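The Nastcombe Arms

The workshop in Nastcombe closed at ten, but Selim Ersoy had a key and used it. On Tuesday he let himself in a little before eleven at night and found the lights on and Mathis Delorme already there, sitting on an upturned crate with a laptop on his knees.

"You said you were going to bed," Selim said.

"I did go to bed. Then I thought about the wrist offset."

They had been building the thing since January. It was two arms on one table, bought second-hand from a packaging firm in Dronville that had gone under. The pair had cost them 1,812 pounds with the van hire, and Selim had not yet told his wife the last part of that number. The plan was to have them sort a mixed box of toys by the end of April, when the workshop held its open day. Paewai, who ran the woodturning group, had said it would be nice for the children. She had also said it would be nice to have the table back.

Selim hung up his coat. "What's wrong with the offset?"

"It's out by 8 millimetres on the right side. I think it's been out since we moved the base."

"We moved the base in February."

"Yes," said Mathis.

Selim put the kettle on. There was no milk, so he made two black teas and carried them over, and put Mathis's on the floor where he could reach it. The program was called Skundevetti. Mathis had named it after a word his grandmother used for people who started jobs before they had the tools out, and Selim had never found out if it was a real word. It had been through a lot of versions. The one on the screen was number 22.

"I've taken everything out of the bin but the one car," Mathis said. "If it can't do one car it can't do a boxful."

"Which one?"

"The yellow one. It's got a round roof. The others have spoilers and things."

Selim pulled up a stool. He had spent most of his working life mending lifts, and he was used to machines that moved people up and down and stopped when they were told. He did not quite trust a machine that had to decide where to put its hand. Mathis was younger and taught maths, and trusted it more than he should. Between them they got it about right.

"Go on, then," Selim said.

Mathis pressed the key. The right arm lifted, swung out over the paper and came down slowly, with the small whine it made when the elbow took the weight.

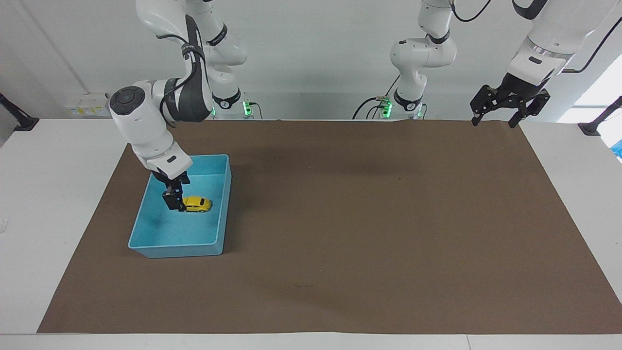 "It's going for the end," Selim said. "It should go for the middle."

"It thinks that is the middle."

"So the offset's still out."

"The offset's fine. I fixed the offset." Mathis scrolled up, then down again. "Hang on. I fixed it in the file. I didn't load the file."

He stopped the arm and sent it home. Selim drank his tea. Across the room the bandsaw had its cover on, and someone had left a chair leg clamped in the vice with a note on it that said GLUE, DO NOT TOUCH. It had started to rain outside.

"My father had a workshop," Selim said. "He made shoes. He had a boy called in to help him once, and the boy picked everything up by the wrong end. Hammers, knives. My father said give him 300 days."

"And was he all right after that?"

"He went into the army. We never saw him again."

Mathis waited to see if there was more, but there wasn't. He loaded the file and checked the number twice, reading it out under his breath. Then he ran it again.

The arm came down in the same slow way. This time it went a little further before it dropped, and the fingers closed on the car – on the doors, where they ought to – and it came up out of the bin and stayed in the grip. It travelled across to the other side of the table. It let go slightly too high, and the car bounced, rolled off the paper and went over the edge onto the concrete.

Selim got down on his knees and felt for it under the table. It had lost a wheel. He found the wheel as well, by the skirting board, and pushed it back onto its pin with his thumb.

"Lower the drop," he said.

"I'm lowering the drop."

Selim put the car back in the bin and sat down again. It was ten past twelve. Mathis typed something, deleted it, and reached for his tea without looking.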